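# How a Robot Learns to Move Small Blue Tips

*Written by Arnulfo Bermúdez for the young readers of the Arboleda Robot Club*

Hello! In our club at Arboleda, the older students have a project with a robot arm. Many of you asked me what they are doing in the back room, and why they say "careful, careful" so often. I will try to explain it with simple words.

The project has the name Tinus. The students chose this name in August, after a very long discussion. Tinus is one arm, and it has a gripper at the end. A gripper is like a hand, but simpler. It can close and it can open, and with these two movements it must do all its work.

## What is a pipette tip?

Maybe you have seen a scientist on television who holds a thing like a thick pen and puts small drops into small glasses. This thing is a pipette. At its end it has a little plastic cone, and we call this cone the tip. The tip touches the liquid, so after the work you throw it away and take a new one. If you used the same tip again, the liquids could mix, and then your experiment would be wrong.

The tips stand in a box with many holes, like candles on a birthday cake. In a big laboratory, people use a lot of tips every day. To put them into the box one by one is boring work, and your fingers become tired. A robot does not become bored. But for a robot this work is very difficult, and now we come to the interesting part.

## The task

The task of our students sounds easy. Take one tip from a box. Carry it to a hole. Put it in. Let it go.

Try it at home with a drinking straw and an empty bottle. Close one eye and use only two fingers. You will see that you must look, move a little, look again, and move a little more. Your brain does this so quickly that you do not notice it. The robot has to do every one of these steps too.

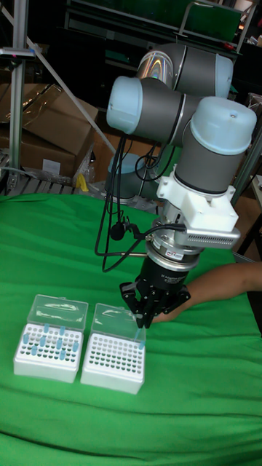
*The gripper of Tinus holds one blue tip over the corner of the right box.*

The tip is thin and the plastic is light. If the gripper closes too weakly, the tip can fall. If it closes too strongly, the tip can bend or jump away. In the first weeks, our tips jumped away very often, and we found one of them in a shoe.

The students wrote each try in a notebook. On the first day they made 52 tries, and 13 of them were good. Some people would be sad about this. Our team was happy, because the day before, Tinus could not do it even one time!

## How does it know where the hole is?

A person can see the hole. A robot gets numbers. Every place on the table has its own numbers: how far to the left or to the right, how far to the front or to the back, and how high. The students tell Tinus the numbers for the first hole. All the holes in the box stand in straight lines, with the same space between them, so the computer can calculate where the next hole is.

There is one problem. If somebody pushes the box just a little, all the numbers are wrong. Imagine that you walk down the stairs in the dark and one step is missing. This is how it is for Tinus. It goes to the old place and presses the tip against the plastic, where there is no hole.
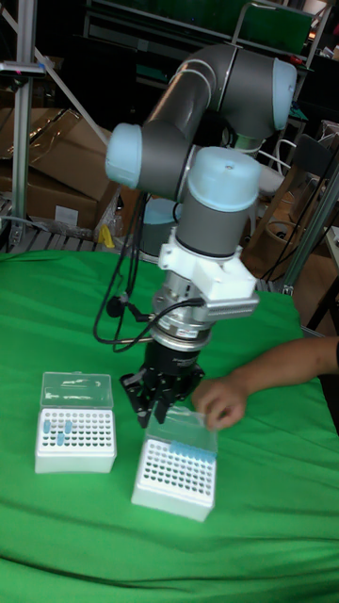 For this reason the students always look at the position of the boxes before a new try. They also open the lids fully, so the gripper does not hit them on its way down. When the boxes are in the right place, one student reads the program aloud and another one says "yes" after each line. It takes a long time, but I like to hear it. It sounds like a song in two voices.

## The robot can also feel a little

When you put a key into a door, you feel if it goes in well. A robot arm can have a special part for this, which we call a force sensor. Force is how strongly something pushes or pulls. If the tip pushes against something hard, the number from the sensor goes up fast, and the program can say: stop, go up, try again a little more to the side.

Our youngest member, who is seven, asked if this hurts the robot. It does not hurt. The robot has only the number, and it does not know what pain is. But I think it was a kind question.

## Rules when you visit

- Stay behind the line on the floor when the arm moves.
- Tie back long hair.
- Only the team members who have the safety lesson may put a hand near the boxes.
- Everybody may say "Stop!", also the small children. Then we stop.

## What comes next

In the spring our team will show the project at Lullammont, together with a team from Plollura that builds a sorting machine. Until now the students have made 291 tries, and the notebook is almost full. In the last lesson Tinus put 23 tips into their holes, one after the other, before it made a mistake.

If you want to help, you can draw a new cover for the second notebook. Please use a pencil first, and write your name on the back. You can leave your drawing in the blue folder next to the club door.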